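16/06/2018
Paper bench, Brullolgate workshop
Present: me, Revathi Namboodiri. Pak-hei Lui in and out.

Carrying on with the stationery question, which I still think is the wrong question. Léonie Lacroix wants to know by November whether the decorated writing sheets can go into the letter sets as they are, or whether we should go back to plain stock with a printed heading. Her notes say the decorated ones "write beautifully." I would like to know what pen she was using, and whether she was sitting down with a cup of tea at the time.

So, pens. I used the Pridar fountain pen (medium nib, the grey house one with the chewed cap), a gel pen from the mug, an ordinary ballpoint and a 2B pencil. Same sentence with each, written in the ruled area, then again with the pen crossing onto the coloured border, which people will do no matter what we think of it. Written on spares from the pile. I kept the good sheets back for the tray work.

Pencil: fine on the white. Invisible on the blue, as any child could have told us.

Ballpoint: fine on the white. Skipped on the border. Revathi says it was the pen. We swapped pens and it skipped less, so she may be half right, which is annoying because it means doing the lot again with one make of ballpoint and writing down which one. I didn't write down which one.

Gel: smeared on the border at 15 seconds when I dragged the side of my hand over it. Left-handers are going to hate this. Ihor Kushnir is left-handed and has been saying so for as long as we've had the sheets, and I don't believe his view has made it into a single one of Léonie's notes.

Fountain pen: a bit of feathering on the white, along the downstrokes. Not terrible. I'd call it acceptable on a greeting and not acceptable on a letter. Revathi would call it acceptable full stop. We did not settle this. She wants somebody who writes real letters to judge it and I can't think of who that would be. Pak-hei said his grandmother. Fine, let's have Pak-hei's grandmother.

Line spacing. The supplier's sheet from Drostovholm describes the ruling as "comfortable for all hands." I don't know what that's supposed to mean. My writing is large and I felt crowded; Revathi's is small and she had room to spare. If we print a guide card at all I would rather it gave the spacing and left comfort out of it. The dashes I do like, I'll give them that. They're thin and grey and they don't fight with the ink once there is something written over them. I'd expected to dislike them.

Decoration. My main objection stands. The corner art eats into the writing area and you find yourself steering round it. With a short note it doesn't matter. With a proper letter you either write shorter lines near the top or you run into the roses. I ran into the roses. Szu-yu Shek's argument (passed on by Revathi, Szu-yu not in) is that people who buy this paper buy it for the roses and will be happy to steer. Could be. I've seen no evidence for it except that Szu-yu likes roses.

Backing sheets. This one I can get behind, a little. A coloured sheet under the writing sheet in the tray makes it much easier to see whether the writing sheet has crept. White on a pale tray you can't tell until it's well crooked. We tried a green backing, a red and a dark grey. The grey disappeared next to a dark border, so it's out. Green and red both work. Red is harsher to look at over an afternoon but a sliver of it jumps out at you straight away, and that's the whole job. Going with red until someone complains about their eyes.

Trays. Still the yellow-orange plastic ones. Pak-hei wanted the flat boards back because you can slide a sheet off sideways. I don't want them back. Sheets slide off sideways when you don't mean them to as well. The raised edge on the tray is a nuisance when you're lifting a single page with your fingernails, and my solution is a strip of card under one side, folded up as a tab. Revathi thinks the tab is silly. She used it all the same.
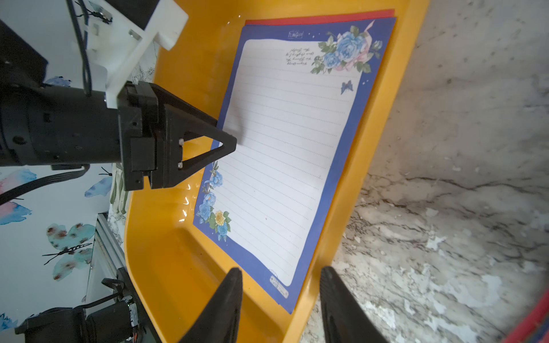 Blue-bordered rose sheet on red backing, yellow-orange tray. Red showing at top and right.

On the alignment, then. I was told the tray corners would square the sheets up for us. They won't. The corners are rounded and the paper's aren't going to nest in them, so anyone who pushes a sheet "into the corner" is just pushing it up a slope. Better to line the writing sheet up against the backing by eye and leave an even strip of colour on two sides. I wrote this on the card by the bench and somebody has already put a mug on it.

The butterflies. Léonie asked whether the little blue one below the roses is too much alongside everything else. I have no opinion that's worth anything, having sat opposite the butterfly wallpaper for so long that I've stopped seeing butterflies as a design choice. Ask Ihor. He'll say it's too much, and he'll say it about the ribbon too.

Small label near the bottom corner: check whether it peels clean. Revathi says these always do. I said which "these," and she said labels, in general. On the to-do.

Lo stock (the cream, undecorated) arrived in the cupboard with no paperwork. 400 sheets according to the wrapper, and I'm not opening it to find out. It would make a decent control for the feathering test and I'd like to claim it before it gets used for signs on doors.

To do:
Repeat ballpoint on border, one make of pen, write the make down.
Gel smear again at 5 minutes, with Ihor's left hand if he'll lend it.
Fountain pen on Lo cream against the rose sheet, same ink, same sitting.
Peel the label on a spare. Look at the fibres after.
Ask Léonie what pen.
New mug rule for the bench card. Pak-hei to word it, politely.

Revathi has taken 6 of the written spares home to see if the ink shifts overnight in a damp kitchen. I pointed out that this isn't a test condition we agreed. She said it was where the letters would be read.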